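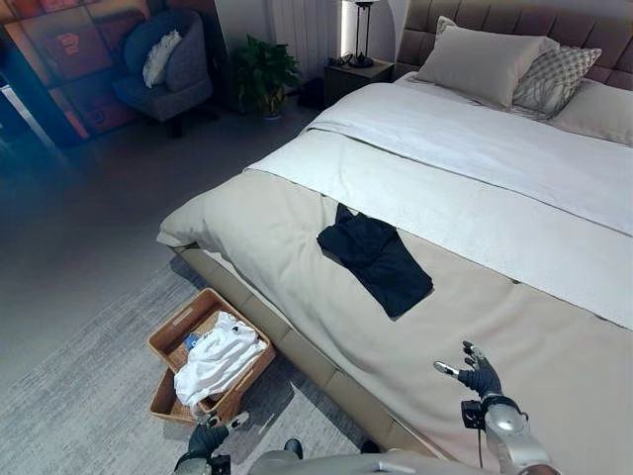 Ticket 1005
Site: Escobar apartments, unit 24
Opened by: housekeeping desk
Category: Linens and laundry
Status: Closed, with one follow-up
Opened: Sat 15 August

Problem as reported
Guest staying the month says white clothes came back from the laundry with a blue tint. Two shirts affected, both on the collar and down one side. Guest also asked whether the bed runner is safe, as dark clothes get put down on it for folding.

Checked so far
Wash was done in the Jeltlow machine on the second floor, mixed load, warm setting. The load slip lists whites plus one navy item. Slip should have been split into two loads and wasn't.

Ran an empty hot cycle in the same machine with an old white pillowcase. Pillowcase came out clean, so the drum is not holding dye. Detergent drawer also clean.

Rubbed a damp white cloth on the inside hem of the navy item. Color came off on the cloth right away. That is the source.

Rubbed another damp cloth on the runner where the folding gets done. No color on the cloth and no mark on the fabric. Same result on the duvet edge next to it.

Fix
1. Kept the navy item out of the basket. Whites only in the wicker basket by the bed, darks in a bag on the closet hook.
2. Soaked the two shirts in cool water with Clalus oxygen powder for around six hours. Did not use chlorine bleach -- the care labels say no.
3. Rewashed the shirts alone and checked them before drying. One came up fully white. The other still had a faint line under the collar, so it went back in to soak overnight.
4. Washed the navy item by itself in cold and hung it up. Rinse water was still a little blue at the end.

Update, next morning
Second shirt is fine now. Both returned to the guest folded. Runner left in place.

Follow-up
Unit card now says to wash navy separately until the rinse runs clear. The Eltia spare runner in the linen room is the same light color, so fold dark items on the chair if they are damp. Stain powder is down to half a tub -- reorder with the next supply list.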